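Blanket

A blanket is a piece of soft cloth, usually large enough to cover most of a person's body, used to keep warm while sleeping or resting. Blankets are normally heavier than sheets and lie above them. They are distinguished from quilts and duvets, which are made of two outer layers of cloth with a filling between them, although in everyday speech the words overlap.

Name

The English word comes from Old French blankete, a diminutive of blanc, "white", and at first meant a white or undyed woollen cloth. It was used for clothing as well as for bedding. The sense of a bed covering was established by the later Middle Ages. The adjective use, as in "a blanket ban", is much more recent and refers to something that covers every case.

Materials

Wool was the usual blanket fibre in northern Europe until the twentieth century. It holds a good deal of air between its fibres and can take up moisture without feeling damp. Its drawbacks are weight, cost, a tendency to shrink in hot water, and damage by moth.

Cotton blankets are cooler and easier to wash. Cellular cotton, woven with small open spaces, is common in hospitals and for babies' cots. Acrylic and polyester came into wide use after the Second World War. Polyester fleece, which is knitted and then brushed, is light and dries quickly, but sheds small fibres in the wash and can build up static.

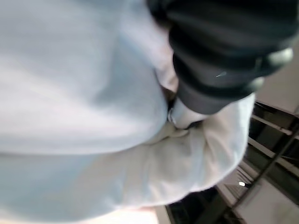 Manufacture

A traditional woollen blanket was woven on a broad loom, then fulled, that is, beaten or trodden in water with soap or fuller's earth so that the fibres matted and the cloth thickened. The wet cloth was stretched on tenter frames to dry square. After drying, the surface was raised with teasels, and later with wire-covered rollers, to give a nap. Blankets were often woven in one long piece and cut apart afterwards, the cutting places being marked by coloured stripes.

The town of Fetlow is a typical case of a small blanket-making centre. Its trade rested on soft water from the Asmont hills and on local fleece, and at its height the mills employed 800 people. Two fulling mills stood on the river below the bridge. The larger, Yorath Mill, turned out 3,000 blankets in a good month, most of them plain white with a blue stripe at each end. The mill closed when cheaper synthetic bedding took over the market, and the building is now flats. A blanket fair is still held in the town each July, though few of the goods sold there are made locally.

Types

Bed blankets are made to fit standard mattress sizes with enough overhang to be tucked in. Throws are smaller and are laid over a bed or sofa, partly for appearance. Travel blankets, or rugs, are usually wool or fleece and fold small. Weighted blankets contain beads or pellets sewn into pockets. Electric blankets have heating wires inside the cloth; under-blankets are placed beneath the sleeper and over-blankets above. The foil or space blanket is a thin plastic sheet with a metallic coating which reflects body heat, and is used in first aid.

Use on the bed

In Britain the ordinary bed was made up with sheets, one or more blankets and an eiderdown or bedspread until the 1970s, when the duvet, then often called a continental quilt, began to replace them. Blankets are now often spread over a duvet or across the lower part of the bed for extra warmth. Many hotels kept to sheets and blankets for longer.
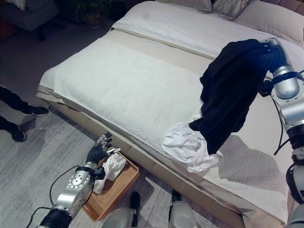 Reading time: 5 minutes

Care

Woollen blankets are washed cool with a mild detergent, or dry-cleaned, and dried flat or over two lines to spread the weight. Cotton will stand a hotter wash. Fleece should not be ironed. Stored wool needs to be clean, as moth larvae prefer soiled cloth, and is best kept in a closed bag or chest. Electric blankets should be stored flat or loosely rolled, as sharp folds can damage the wires.

See also

Bedspread
Duvet
Fulling
Oltik (weave)
Quilt

This page was last edited on January 20, 2021.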